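Print this item | E-mail to a friend

GADGETS AND CHORES

Can a robot put away the dishes yet?

By Myrtle Montoya
Last updated: Monday, 4:15 p.m.

I have been asking the same question in this newsletter since my first February column, and readers keep asking it back. When does the machine do the dishes? I don't mean the dishwasher, bless it. I mean the part after, when you stand there in your socks with a stack of bowls and a cupboard that was organized by somebody taller than you.

So I went to see for myself. Rolliver is a small outfit in a former upholstery shop out past the rail yard, with 11 parking spaces and a bell you have to ring twice. They work on household chores with two-armed machines, and for the past year most of that work has been dishes. Lev Skoryk, who runs the bench, had offered me an hour. I stayed for the whole afternoon and missed my bus.

The first thing I learned is that a dish rack is a harder problem than a car door. A car door is the same every time and arrives in the same spot. A plate in a rack is thin, slick, standing on its edge, and a finger's width from another plate. You and I slide a thumb in beside it without looking. A gripper has to be told, or has to learn, how far in to go, how hard to squeeze, and what to do when the plate tips toward it. Lev's people have the machines learn it from a person. Somebody guides a pair of arms through the chore, over and over, and the software studies the recordings until it can have a go by itself.

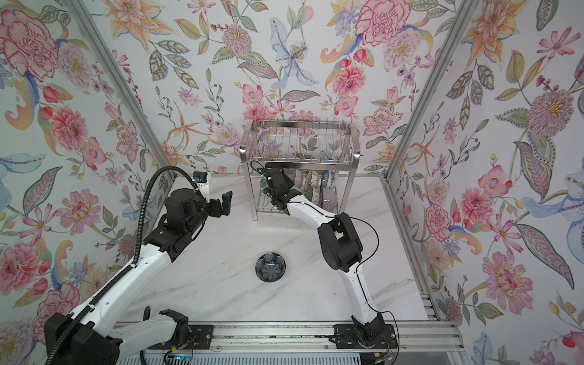 Two arms is the part I had wrong. I figured the second one was there for speed, and Lev laughed (kindly) and told me to pick up a dinner plate from my own rack with one hand tied behind me. Fine, I can do it, but I use the rack as a helper. I lean on it. With two arms, one can go down into the basket beside a green-and-white plate while the other keeps its jaws open and clear of the first, and the pair can hand things across if the near side gets crowded. Teaching them to stay out of each other's way took longer than teaching either one to grip. Anyone who has shared a kitchen at Thanksgiving will understand!

Now for the numbers, because I know some of you skip straight to them. Rolliver logged 1030 tries at moving a single dish during the stretch Lev showed me, and he is careful to say these are practice tries at a bench and should not be compared with a kitchen. The machine's best result was with plates, where it got 92 in a row without a drop. That made the whole shop stop and clap, I'm told. Then somebody swapped in a different style of bowl and the streak was over by lunch.

Bowls are the trouble. I would have guessed the opposite, since a bowl sits there nicely and has a rim to grab. But a rim slopes, and every bowl slopes its own way, and if you pinch it a little too high it rolls right out. Deep ones hide their far side from the camera on the wrist. Dark patterns on the inside can confuse the software about where the bottom is, so the team goes out of its way to buy patterned ones. Lev gets them at thrift stores and the closeout shelf at Lappalainen, one or two at a time, and he has strong views about soup bowls that I promised to leave out.

I asked about speed, and I'll give it to you straight. One dish took 117 seconds on the slowest try I timed. It was a bowl, and the arm came in, backed off, came in again from a little to the side, and finally got its fingers over the rim. I was leaning so far forward I had to be reminded about the yellow line on the floor. My own time for a bowl, tested at home with the stove clock, is too short for the stove clock. 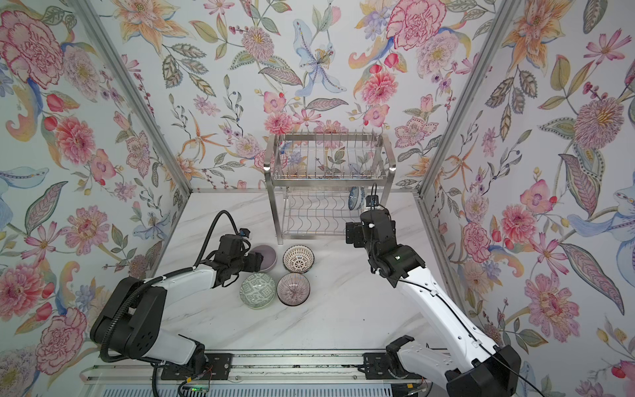

Four bowls on the tabletop and a fifth standing in the rack at Rolliver.

And yet! I came away more hopeful than I have been in years of writing about this stuff. A few years back I covered a demonstration of a countertop machine called the Clevo, which could move one particular mug from one particular coaster to another. If you turned the mug so the handle faced the wall, it gave up. The arms I watched were dealing with dishes set down any old way, and when they missed, they tried again without anybody pressing a button. That second try is what got me. The old machines never had one.

There is also a lot they don't do. They don't scrape. They don't know a clean plate from one with egg on it. Nothing I saw opens a cupboard or reaches a high shelf, and the whole rig is bolted in place, so you would have to bring the dishes to it. Glasses are on the list for later, and Lev winced when I brought them up. The software comes partly from a package called Vorisard, which the team has rewritten so many times that they argue over whether it should still have the name.

So, can you buy one? No. Would I want this one in my kitchen? Also no, I have a galley kitchen and a cat. But laundry folding looked just as far off to me once, and I have now seen a towel folded by a machine in a way my mother would have let pass. Ask me again after the next 165 bowls. Lev says I can come back when they start on cups, and I've already looked up the later bus.

If you work somewhere that is trying machines on a dull job, whether it's packing shelves, sorting bolts or wiping tables, write to me care of the newsletter. I'd love to come and stand behind your yellow line.

E-mail this item | Print this item

READER COMMENTS (4)

dot_in_the_valley
Loved this. Two minutes a bowl is still faster than my teenager.

R. Pruitt
I worked on a bottling line for years and the point about car doors is right. Everything we automated first was the stuff that came down the belt the same way every time. The odd-shaped things stayed with people. Would like to know what the fingers are padded with, if anything, and whether they ever chip a plate.

Myrtle Montoya
Good questions, R. I forgot to ask about the padding and will find out. I didn't see anything chip while I was there, but that was one afternoon.

hal77
Please do cups. And silverware!! Sorting forks is the job I would hand over first.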